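Does Your Name Decide Who You Are?
By Mamta Nigam
Dec 10, 2018

Some websites say they can tell you all about yourself from your name. Type it in, wait a second, and up pops an answer. You are brave! You love animals! You sometimes feel shy!

Hmm. Do you know anyone who never feels shy?

Try this. Read your "name meaning" to a friend, but say it belongs to the friend's name. Did your friend nod along? Lots of people do. The sentences are so wide that almost anybody fits inside. 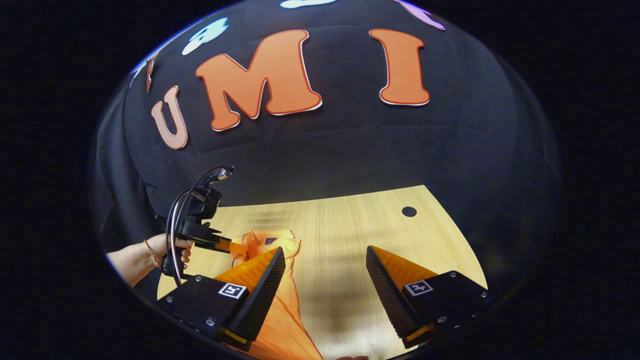 Names do have histories, and those are worth looking up. Baker was once a job. Peterson meant the son of Peter. But a kid called Baker today may burn the toast every time.

What about lucky name numbers? You turn each letter into a number and add them up. A is 1, B is 2, and so on. Fine, but who picked that order? Spell the same name in another alphabet and you can get a different total. It can't be lucky in one and unlucky in the other – or if it can, somebody should explain how.

Be careful with big numbers too. If a site says 606 people agreed with their results, ask how many were asked. Was it 1373? Did anyone write down the ones who said no?

A fair test needs a way to fail. Mix up 30 name meanings, hide the names, and see if people can pick out their own. Until a website tries that, I'm not buying it.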